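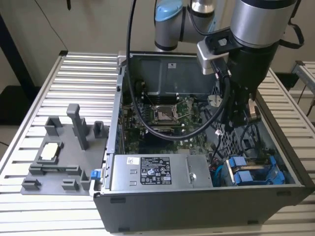

A desktop computer with its side panel removed, on a slotted aluminum table.

The Calendar That Says No

Scheduling software has long promised to find room for everything. Divorell, a planning application released this spring by the Kotbridge firm Nundus, begins from a different premise. It assumes that most working people have already agreed to more than they can finish, and it is built to tell them so before the week begins.

The application asks for the same information as its competitors: a title, a deadline, an estimate of the hours required. What it does with that information is less familiar. When the estimates exceed the hours available, Divorell will not place the remaining tasks on the calendar at all. They are held in a separate column labeled Unplaced, and they stay there until the user shortens a task, moves a deadline or removes something else.

"People were angry with the early version," said Etenesh Tesfamariam, who leads product design at Nundus. "They wanted the program to squeeze everything in. We could have done that. Every other program does, and by Wednesday the plan is worthless."

The company arrived at this position slowly. Its first product, Tuhiwai, was a shared calendar for small offices that rearranged tasks automatically whenever a meeting was added. Customers liked the demonstration and then stopped using the feature. According to Tesfamariam, the complaint heard most often was that the calendar would not hold still. A report planned for the morning might move to the late afternoon, and then to the following day, without anyone having made a decision about it.

Divorell moves nothing without permission. If a meeting lands on top of a planned task, the task is outlined in orange and the user is offered 2 alternatives, with the option of declining both. The program keeps a record of these choices. After 12 weeks of use it begins to adjust new estimates according to how long similar work has taken in the past, and it shows the original figure beside the adjusted one.

That record is the most useful part of the application, and also the part most likely to cause unease. Managers on a team account can see how many hours each member has committed, though they cannot see individual task titles or the history of revised estimates. Nundus says this division was settled before any code was written. Prospective buyers should still read the sharing settings with care, as the default for new team accounts displays committed hours to everyone in the group.

There are other limits. Recurring tasks are handled poorly: a weekly review that is skipped once will appear twice in the following week, and each copy must be dismissed separately. Tasks that depend on one another can be linked only in pairs, so that a project of any length has to be assembled by hand. The desktop version is considerably faster than the mobile one – adding a task on a phone takes several screens – and there is no way to enter an estimate by voice.

Import is a brighter point. The program read a calendar file containing 27 recurring events without losing any of them, and it kept the original time zones. Notes attached to events came across as plain text, with links intact. Export works equally well in the other direction, a courtesy that makers of planning software do not always extend to departing customers.

Nundus intends to release a revision later in June that will address recurring tasks and allow longer chains of linked work. Tesfamariam said that requests for an automatic mode continue to arrive and that the company has no plans to grant them. A smaller change, allowing users to rename the Unplaced column, was approved after several customers wrote that they found the word discouraging.

Divorell is sold by annual subscription, with separate plans for individuals and teams. A trial version is available from the company and includes every feature except shared calendars.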